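Questions people keep asking me about the packing arms

I'm Venla Nieminen, and I run the gift packing floor at Sesholm. Ever since we started bringing in the robot arms, I get the same questions in the break room, in the parking lot and once at the dentist, so I'm writing my answers down in one place. If yours isn't on the page, come find me at the Gornetti bench (I'm nearly always there before lunch). 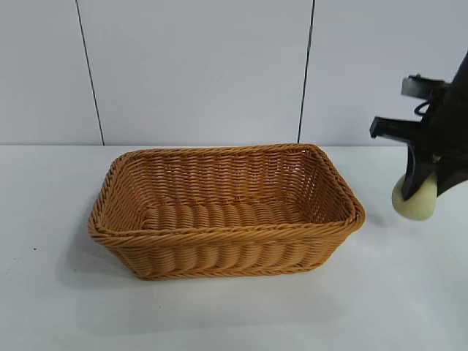
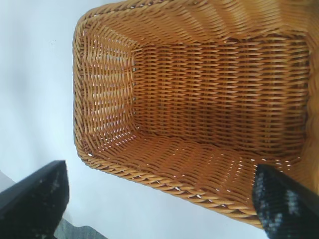

A woven basket and the black gripper at the test table.

Is my job going away?

No. We had 14 people on packing before the arms and we have 14 now, and I asked for that in writing before I agreed to run the project. What you do all day is going to shift, though, and I'd be fibbing if I told you otherwise. Less reaching for baskets and filling them with the same items over and over, more checking, finishing and sorting out whatever the arm couldn't manage.

So what does the arm do?

It picks up an item and puts it in a basket, then goes back for the next one. That's pretty much the whole act! Ribbons, cards, tissue and anything made of glass stay with us. So do the custom orders, which is a relief to everybody who has ever read the notes customers leave on those.

Why start with baskets? They seem like the hard part.

They are kind of the hard part, and that's why I pushed for them. A cardboard box has nice flat sides. A basket has a thick braided rim, rounded corners and gaps in the weave, and a gripper finger has to deal with all that when it comes in near the edge. If we can get the baskets right, I'm not too worried about the Kikov cartons.

Will I have to learn programming?

Nope. You'll learn the start and stop routine, how to clear a stuck item and how to log a miss. Training is 8 hours, split over two shifts, and it's paid at your normal rate. Anyone who wants more can sign up for the Sjögren course in June – I took the last one and my math is terrible, so please don't let that put you off.

Can I hit stop if something looks wrong?

Yes, please do, every single time. You don't need to ask me first and you don't need to be sure. Log it afterward with a line or two. I've stopped the arm over a basket I just didn't like the look of, and I'd do it again.

How fast is it?

Slower than you. On our last full trial it packed 611 baskets over the same hours in which the hand line did about 800. It doesn't get sore wrists, however, and that was my reason for wanting it in the first place. Mine have been bad for years.

Who gets to work with it first?

People who asked to, then we rotate. If you'd like to stay on the hand line for now, tell me and I'll put you down for that – no form, no interview, no hard feelings. We'll look at the rotation again once everybody has had a turn.

Are we being timed or filmed?

You aren't being timed. The arm has cameras and they point at the table and whatever is on it. If your hands end up in a recording, it's only used to work out what happened with the basket. I asked to have that added to the floor rules and it's in there now, second page.

Does it work nights?

Not without a person there. The arm is switched off when the last packer leaves, and whoever closes signs the sheet by the door.

What if I have an idea for it?

Write it on the whiteboard or tell me! Moving the supply bins to the right of the table came from the packing crew, and so did the lower stool. I read the board at the end of each shift and I'll put your name next to anything we try.

Last updated 06/02/2022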